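1/ ok people keep asking what I do all day now that I'm "teaching robots" so. thread. typing this on a break so forgive the spelling

2/ short version: we show a robot a job by doing the job. by hand or by remote control. over and over. then the people upstairs feed it into training and tell us what was wrong with it

3/ the job right now is parcels. pick up box, turn box so the label faces you, hold it still, put it down. that's it. that's the whole task. I have been on it since July

4/ two ways to show it. one is you drive the arms. controllers in both hands, headset on, robot copies you a beat late. the other is you just do it yourself with a camera on your head and your own two hands

5/ everybody thinks driving is the cool one. it is, for one morning

6/ then your shoulders find out. you hold your arms up in the air with nothing in them and the grippers do the lifting and somehow YOU are the tired one

7/ Yeison is our best driver by miles. Watch him and it looks like the thing is alive. I asked him what the trick is and he said "slow hands before contact." wrote that on tape and stuck it on my controller

8/ slow hands before contact. I was doing the opposite. rushing in, then freezing when the fingers touched. on playback it looks like the robot got scared of the box

9/ and it learns that!! whatever you do, it learns. hesitate before every grab and congrats, you have a robot that hesitates before every grab

10/ Verena runs the reviews. she'll scrub through a take and go "what's this" and it's me scratching my nose. in the middle of a demo. that whole take is gone

11/ list of things that have killed my takes, in no order: nose, phone buzzing and I looked at it, sleeve over the label, put the box down then picked it up again bc it wasn't straight, talking to Remo

12/ the looking thing is sneaky. camera goes where your head goes. so if you glance at the door the robot sees the door. you have to keep your face on the work the whole time which is not how anybody handles a box, normally you don't even look

13/ first week I got a stiff neck from it. Hannelore showed me how to drop my chin and bring the box UP instead of bending over it. chest height. fixed it in a day

14/ chest height is also just better for the camera. both hands in view, label in view, nothing hiding behind a wrist

15/ rule on our wall (Verena's handwriting): HANDS IN VIEW. LABEL IN VIEW. THEN MOVE.

16/ someone is going to ask why not just write code for it. Hubert did that for years at his last place. fixed line, every carton same size, beautiful. then a soft box shows up with a corner pushed in and the whole line is standing there waiting for a human

17/ our boxes are all different on purpose. fat ones, flat ones, tape peeling, labels slapped on any old way, somebody's marker on top of that. it needs to see ugly boxes or it only knows pretty ones

18/ flat ones are my nemesis. a cube you just squeeze. a flat one standing up wants to fold or twist on you, so where the thumbs go really matters

19/ what I do: left hand wraps round the edge, fingers over the front. right hand lower down, thumb on the face. kind of a diagonal hold. doesn't flap

20/ with the grippers you can't do that. no thumb. you've got two flat pads and that's your lot, so you pinch both sides and pray. Yeison tilts it back toward the robot a little so it leans on itself. clever. took me 30 tries to copy

21/ which is sort of the funny part of having both kinds of takes. my hands do stuff the robot can't do. so the hand takes are more for "where do you go and in what order" and the driven ones are for "how do you hold it with these dumb fingers"

22/ that's my understanding anyway. upstairs would say it with more words

23/ q from replies: do you need to be technical. no. I packed orders at Bokis before this. Hannelore did alterations. Remo is the only one who had touched a robot before and he has the most bad habits lol

24/ q: does it get boring. yes. but it's a weird boring bc you have to concentrate the entire time. can't drift off like you do packing. drift off and Verena finds your nose

25/ we do 4 blocks a day with a break between. I could not do it in one go. by the end of the last block my driving goes mushy and I overshoot everything, so I save hand takes for late and drive early

26/ tip if you're starting at a place like this: say the step in your head. reach. grip. lift. turn. hold. down. sounds dumb. it evens out your timing like crazy

27/ HOLD is the one everybody skips. you turn the label to the camera and your hands already want to put it away. give it a proper pause. if I can't read it on playback neither can anything else
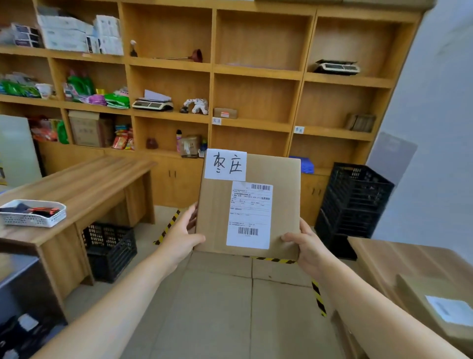 28/ and keep the fingers off the barcode while you hold. my thumb wants to creep up there, I have to park it before I lift. If it lands wrong I don't slide it over, I just redo the take. sliding looks like a step and then it's in there forever

29/ other thing I had to unlearn: tidying up. I can't stand a messy shelf, it's the packing years. Remo caught me straightening stuff behind me between takes and said leave it, we want clutter. every background the same and it gets lost the second you move it somewhere else

30/ so now I leave it. it hurts me but I leave it

31/ the Ultex controllers, since somebody asked: fine. trigger is too stiff. you squeeze hard to close the gripper and your whole wrist dips when you do. you can see the dip on every one of my early takes, little bow before each grab. like it's greeting the parcel

32/ Hubert backed the spring off on 2 of them and those are the good ones now and yes people race for them in the morning

33/ best day so far: they put a trained version on and let us watch. Tenitz came by, whole visiting crew, everyone crowded round. it picked up a box, turned it, and held it. with the pause. a proper pause

34/ it was my pause!! I know it's everybody's takes mixed together, Verena said so right away. don't care. that was my pause

35/ then it set the next one down half off the table and over it went. so. more takes on "down." that's what this week is. down down down

36/ with down the thing is let go AFTER it's resting. obvious right? go watch yourself do it. you drop it the last little bit. everyone drops it. I've been putting boxes down my whole life and I was dropping every single one

37/ Hannelore doesn't. she places them like they've got eggs in. Verena's using hers as the ones to copy and we all have to sit and watch them this afternoon

38/ q: aren't you training your replacement. get this one a lot, mostly from my brother. dunno. I've got bad knees from the packing floor and I'd be happy if nobody got those again. I'd also like to have a job. both of those. ask me in a year

39/ q: pay. better than Bokis, not as good as you're thinking

40/ q: can anyone try the headset. at the open afternoon yes, if you're not wearing big glasses. you get three goes with an empty box. Remo runs it so expect commentary

41/ ok break's over and Yeison has got the good controller again. will anwser the rest tonight, put them under this one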